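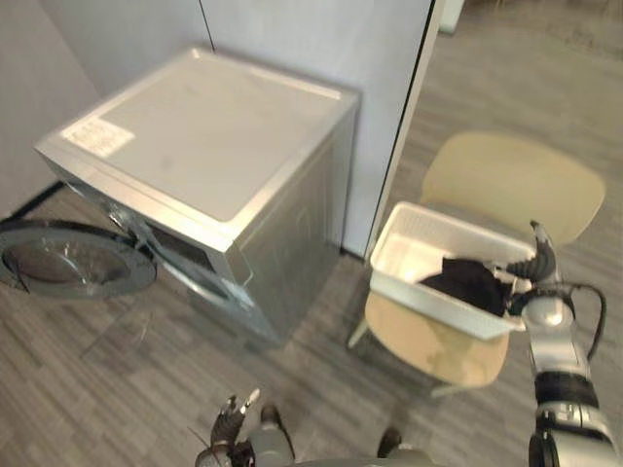 Saturday, after dinner. I want to write down what I think about laundry and machines while it is still fresh, for Marisa Melis asked me again today if I believe a robot can do it, and again I gave her a weak answer. The washing itself was solved before I was born. What remains is everything on both sides of it. A basket stands on a chair, the washer door is open, and between them is one short movement of the arm that I do every week without thinking. For a gripper it is a long list of decisions. The black garment in the basket is a good example of a hard case: it is dark and crumpled, and I could not say from looking where the sleeve is, or if it has a sleeve. A machine must pinch it somewhere anyway.

Suryani says I am too strict. Her opinion is that loading needs no understanding of clothes, you only grab and push, and if a sock falls down, you try again. I agree for loading. But then comes checking the pockets, and turning the shirts to the right side, and knowing that my green sweater must never go in with the towels. I did not find a good reply from her about the sweater.

At work we have had the Farnudine sorter for 2 years. It handles boxes very well, and I trust it with boxes. With soft bags it still stops and waits for Slamet, who pulls the bag straight and presses the button.

So my answer for Marisa is: the loading, yes, slowly. The folding I would not pay for yet. I must call her before Monday, and also buy detergent.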